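Fixture and parts-board practice (robotic assembly)

Fixture and parts-board practice is the body of working rules that governs how workpieces, clamping fixtures and component boards are placed within reach of one or more robot arms on a shared table. It covers the layout of the table, the marking of parts, the clearance kept between arms, and the records made when any of these is changed. The rules apply to physical cells and to simulated cells built to match them.
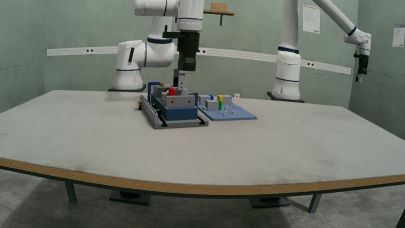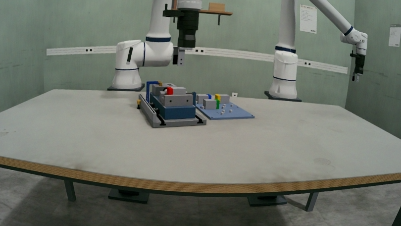 Two-arm assembly table in simulation, two views. The fixture stands left of center with the parts board immediately to its right.

Scope

Most shops treat the practice as a supplement to their general machine safety rules. It does not replace guarding, emergency stop or risk assessment requirements. The best known written version is the Wevireck table code, first drafted by Montserrat Cuevas and Emrys Powell for small cells with 2 arms and later extended to larger ones. The Pinard and Galindo plants use shortened versions of the same text.

Table layout

Each arm is bolted to its own mounting plate along the far side of the table. The near side is left open for loading. A fixture is placed within the reach of the arm that does the insertion work, and the parts board is set beside it so that transfers are short. Boards may be set at an angle to the fixture if the angle is recorded in the cell file.

The code sets a minimum gap of 18 mm between a fixture and any neighboring board, measured at the closest point with all upright parts and brackets included. Items with no role in the task are kept off the working surface. Shelves on the wall behind the cell are allowed if they lie outside the swept volume of every arm; a shelf that falls inside it must be entered as an obstacle in the planner.

Fixtures

A fixture normally consists of a base tray, one or more clamps and a nest that carries the workpiece. Clamps are set low and near the corners to leave the approach from above clear. Knobs and handles point away from the parts board. Under the Wevireck code a fixture must return to position after removal without the use of tools, and the check is repeated every 200 cycles.

Raised brackets at the rear of a fixture are a common source of contact faults. Wajid Khokhar's notes on the subject recommend modeling the bracket as a solid box, including the space under any bend. The recommendation has been criticized as wasteful of room, and Galindo permits the true outline to be used when the gripper approaches vertically.

Parts boards

Small parts are given distinct colors where the process allows it. Color is an aid to the operator and may not be the only means of identification used by the control program. Blocks that locate parts on a board are left in a neutral color. Pegs and other small cylindrical items are stored on the open portion of the board, away from the blocks.

Idle arms

An arm that has no task is parked with its gripper clear of the table equipment and empty. The parked pose is stored by name. Moving an arm out of park while the other is working over the fixture requires an interlock — a software flag alone is not accepted.

Simulated cells

A simulated cell is expected to reproduce the real one in geometry, including wall strips, fittings and shelves within camera view. Surface wear and stains on the table are optional. Iraís Ayala and Karla Cervantes proposed that they be included wherever vision is used to find parts, and this became the usual practice at Stirkwood, where a library of over 3230 surface variants is maintained.

Link poses, clamp states and part positions are saved together at the start of each run. A run saved without clamp states is not valid for comparison with the physical cell.

Records

Changes to a layout are logged with the name of the person making them, the old and new positions, and the result of a slow-speed trial. Logs are reviewed each August.

See also: Workholding; Collision checking; Robot cell calibration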